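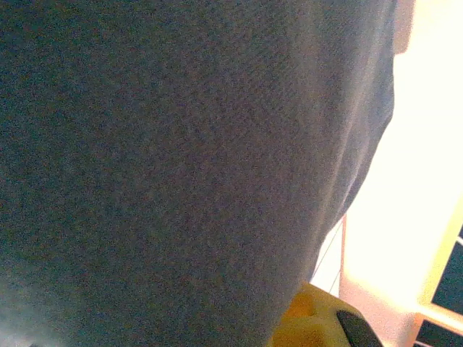 Soft gray fabric with a slightly fuzzy surface, the kind people forget they own.

The owner of Osagie, a dry cleaner on the quieter end of Skovureo's main street, has 602 items of clothing that belong to other people. She would like them to come and get them. She has been saying this for years, on a sign by the register that customers lean over while asking whether she sells stamps.

"They pay up front, that's the part I can't get past," she says. "You've paid me to clean your coat. It's clean. It's right there. I can see it from here."

The rule, printed on the back of every ticket, is that anything left for a year may be given away. She follows it loosely. A wedding dress has been on the back rail for six years, and she has moved it twice to keep it out of the sun. "I'm not giving away a wedding dress. What if it's a story that isn't over?" And the tuxedo next to it? "Oh, that one's over."

She took over the shop from an aunt, who kept the unclaimed clothes in the basement and the records in her head. When the aunt retired, the records retired too. The current system is a Flonoveck ticketing program that cost $3,000 and sends reminder texts. It sent 455 of them last year. The usual reply, she says, is a thumbs-up.

"I don't know what to do with a thumbs-up. Are you coming? Are you pleased for me?" 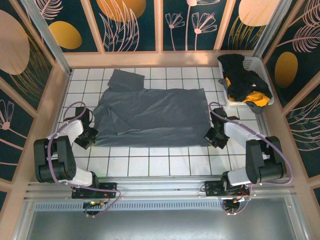
Every May she goes through the backlog and decides what leaves. Coats are easy, and so are suits, which go to a charity in Grusier that fits people out for job interviews. The trouble is the plain stuff. Take a gray garment like this one, spread flat on white tile: it could be anybody's, and three people will swear it's theirs. "Nobody ever fights over the good cashmere," she says. "I had two grown men in here over a sweatshirt. I offered them a sleeve each."

She has theories about why people don't return. Some move. Some lose the ticket and think that settles it, as though she were a bank. A few, she suspects, drop off a gift they never liked and feel it has gone to a better place. One customer walked past the window every morning for two winters, wearing a thin jacket, while his heavy one hung inside.

Did she ever go out and tell him?

"I knocked on the glass once. He waved."

He came in last spring, when it was finally warm, and asked if she'd seen a coat. She charged him nothing for storage, though she did make him read the sign aloud. Then he asked about stamps.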